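Unit 3: Tables, Surfaces and Small Stuff
Lecture notes, Cokside Adult Learning, Home Care and Room Keeping course
Posted 04/07/2018

Bring these to the practical. Not a full script, just what was on the board plus what I said out loud and didn't write up. Reading for this unit is chapter 3 of the Rirnadcombe course pack (the stapled one, not the folder).

1. Where we left off

Last unit was floors and traffic paths. Walk the room first, look down, then look up. Same rule here except you stop at waist height. Most of what makes a room look untidy sits between knee and shoulder: tables, low shelves, window sills, chair seats. Chair seats count as surfaces. They always end up as surfaces.

Terms you need:

Landing surface - any flat spot near a door or a seat where things get put down without a decision.
Working surface - flat spot kept clear for a job (eating, drawing, folding, homework).
Display surface - things are meant to stay there.
Mixed surface - two or more of the above at once. Most home tables. Hardest to keep.

Write those down, they come up again in unit 5 and on the practical sheet.

2. Round tables

Round tables behave differently from rectangular ones. No corners, so nothing to line things up against. People square a book to a straight edge without thinking about it. On a round rim they drop it at whatever angle the hand came in at.

Also no obvious "back." On a rectangle pushed to the wall the back edge fills first. On a round table out in the room the back is wherever is farthest from the person who usually sits there. Ask where they sit. Then look across.

Things to check on a round table:
- what is within one hand of the rim (falls off, gets knocked)
- what is in the middle (gets left for weeks)
- what is flat and what is standing
- is there cloth down, and does the cloth cover the part people use

Cloth first. A small cloth on a big table is a mat, treat it as a mat. It marks a place. If it's a kids' print it marks a kid's place, and the books and toys drift toward it or get shoved away from it to the far side.

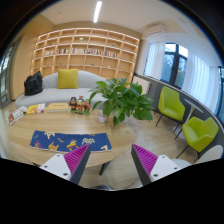

Fig. 3.1 Mixed surface, round table. Printed cloth at the near side, books and a figurine group toward the far rim.

Sort on paper before you sort with your hands. For fig. 3.1 do the usual three columns: flat things, standing things, cloth. Then one line on what kind of surface you'd want it to be. There's more than one good answer. In the group session the split was between "clear it for drawing" and "leave the figures, move the books," and both are fine if you can say who it is for.

Points that came up:

The cloth is dark blue with cartoon characters. Dark cloth hides pencil marks and shows crumbs and lint. Pale cloth the other way round. A dark one gets shaken out more often than washed, that's ok for a dry-use mat. Not for one that people eat off.

Books laid flat. Different thickness, so if you stack them the thick one goes at the bottom. Thin booklets do NOT go under thick books for storage, the staples mark the cover. Well, for an afternoon it's fine.

Crumpled paper or tissue or whatever near a book: pick it up, open it, look, then decide. Do not bin anything crumpled from a child's table without opening it. It may be a drawing. We lost a student a placement over that one, or nearly.

3. Books on a table

Rule of the unit: books on a working surface are either in use or on their way somewhere. If on their way, where?

Give each book one of these:
a) back to shelf
b) back to owner (library, school, friend)
c) stays, in use this week
d) don't know

Pile d is the one to ask about. Don't guess. If pile d is bigger than the other three you haven't talked to the household enough.

Library books get their own spot. Same spot each time, near the door. The Ghoneim reading (handout 2, second page) suggests a basket. A basket works if it is small. Big basket turns into a toy box in a month, I've seen it happen with a very nice one.

Workbooks and coloring books. Soft covers, they slump on a shelf with no support. Stand them in a magazine file or lay them flat in a shallow tray. Not more than a hand's height in the tray or the bottom ones never come out.

Size order vs. use order. Class likes size order because it looks neat. Use order lasts longer. On the practical you may do either but say which.

4. Figures, ornaments, small toys

Ask before moving. Every time. A group of figures may be a game in progress.

If staying on the table:
- move them in from the rim
- keep them together, do not space them out in a row, a group reads as one thing
- something under them if the table scratches easily (felt, cork, a coaster)

If leaving the table:
- a shelf the owner can reach. For a child that is the childs reach, not yours
- not on top of books that get used

Dusting figures: soft dry paintbrush for folds and faces, then a barely damp cloth. No spray straight onto painted surfaces. Spray on the cloth. Try the underside first. Some paint comes off with nothing more than warm water and then you have to have a conversation.

5. Cleaning light wood

Covered fast in class, so here it is slower.

Find out the finish if you can. Lacquered, oiled, waxed, or not wood on top at all. If the household doesn't know, treat it as the most delicate one and use the least.

Order of work:
Clear everything to a tray or a clean chair (ok, one time only, chair seat as surface).
Lift the cloth by all four corners, fold inward, carry to the sink or outside, shake.
Dry wipe, microfiber, following the grain where you can see it. On a round top still follow the grain, don't go in circles just because the table is a circle.
Damp wipe. Wrung out hard. If it leaves beads of water it's too wet.
Dry straight away.
Rim and underside of rim. Sticky fingerprints live there. Everyone misses it.
Let it air before the cloth goes back. Damp trapped under a mat can leave a pale shape on the wood.

Marks on light wood: crayon comes off with a little dish soap and patience. Ballpoint, leave it and tell the household. Felt pen depends on the finish. No scouring pads, no melamine sponge on lacquer, it dulls it and the dull patch shows worse than the mark did.

Sun. Light wood changes color where it is uncovered. A mat left in one place all summer leaves its outline. Turn or shift it every so often. On a round table just turn the table if it's light enough, two people.

6. Putting back

Putting back is half the job and gets a tenth of the time. Put back in this order: cloth, standing things, flat things. Flat things last because they are the ones that may not go back at all.

Stop and sit down in the chair. Seriously, sit. Can you put both forearms on the table? Then it's a working surface. If you have to slide something over to do it, it is still mixed.

Leave one clear area bigger than an open book. On a small table that may be all the clear area there is.

Do not improve things you weren't asked to improve. If the household likes the books there the books live there. Straighten, dust under, done.

7. Practical task

Pick one table at home or at your placement. Not a desk, desks are unit 5. Not your own kitchen counter.

- Sketch it from above before you touch it. Rough circles and boxes, label flat / standing / cloth.
- Write which kind of surface it is now and which kind the people using it want. Ask them, do not assume.
- Do the work. Time it.
- Sketch again.
- Go back after a week. Third sketch.

The third sketch is the one I mark hardest. If everything's drifted back, say where it drifted to and what you'd change. You don't lose marks for drift.

Write-up: 223 words minimum on the Cidex form, one side of paper is plenty. Marked out of 100 with the sketches. No photos of people please, and check with the household before you take any of the room.

8. Loose ends from questions

Plastic tablecloth instead of fabric? Fine for eating and paint. Slippery for books and figures. Curls at the edges on a round table unless it is cut round.

Rectangular mat on a round table, does it matter? No. Keep the long side facing the person and keep the corners off the rim so nobody's sleeve catches.

How many books on a table is too many? No number. If the clear area rule in section 6 holds, it's fine.

What about lazy susans? Good on round tables for eating stuff. For pens, ok. For figures no.

Can you do the practical on a table with a lamp on it? Yes, unplug before the damp wipe and mind the cord.

Felt pads under the feet: belongs to floors, see unit 2 notes, I forgot to say it then.

Forms due in May, the tray outside the course office. Next unit is drawers. Bring one, or the contents of one in a bag.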